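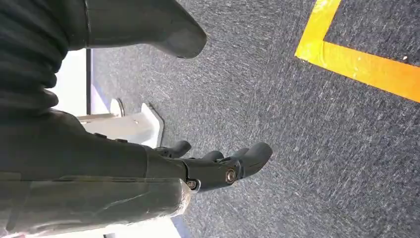 Posted by the Plollumbridge Repair Fair press desk, 5 Mar 2023

PLOLLUMBRIDGE REPAIR FAIR IS BACK IN APRIL, AND WE'VE GOT A BIGGER HALL

I've been itching to send this one out for weeks, so forgive me if I go on a bit. The Plollumbridge Repair Fair returns this April, and for the first time we'll be in the Stemis Hall on Wattanapong Road instead of squeezing everybody into the old library annexe (lovely windows, terrible queues).

If you came last year you'll remember the line going down the steps and past the bakery. We mended 1379 things over the season, from toasters and table lamps to a concertina that took two visits and a lot of patience. I still think the concertina was the best moment of the whole thing, although my sister, who got her winter coat back with a working zip, would argue with me on that.

This year we're aiming for around 2000 repairs, and we'll have 38 benches to do them on. There'll be sewing, small electricals, bicycles, clocks, china and, by popular demand, a proper corner for garden tools, so do bring your blunt shears! Wrap them in something thick first, please. The bicycle benches will be by the side entrance, where there's a ramp, and you can wheel your bike straight in without going through the café.

Entry is free and so are the repairs. If your item needs a new part you pay for the part, and we'll always tell you the price before anyone picks up a screwdriver. Some things we can't take on, and I'd much rather you read it now than carry one across town: no microwaves, no gas appliances, nothing with petrol in it. Televisions are a maybe. Email us first with the model and a line or two on what's wrong.

Our sponsor is Trultosia, the haberdashery and hardware shop on the market square, who are giving us all the thread, fuses and glue for the season. They're also running a beginners' darning table, with room for 8 people at a time. I did the trial run last month and came home with one very lumpy sock and a strong wish to do another. You don't need to book, just put your name on the sheet when you arrive.

Food is much improved too. We've got soup, cheese scones and a decent vegetarian curry, and the tea urn has been replaced at last (I campaigned for that, and I'm not sorry).

Reporters and photographers are very welcome at any session. Drop a line to the press desk beforehand and we'll meet you at the door, find you somewhere to leave your coat and introduce you to some of the menders. If you'd like to try a bench yourself, bring something broken. Session times and the full list of what we can mend will go up on the fair's noticeboard page before the end of the month, and paper copies will be at Trultosia's counter.

ENDS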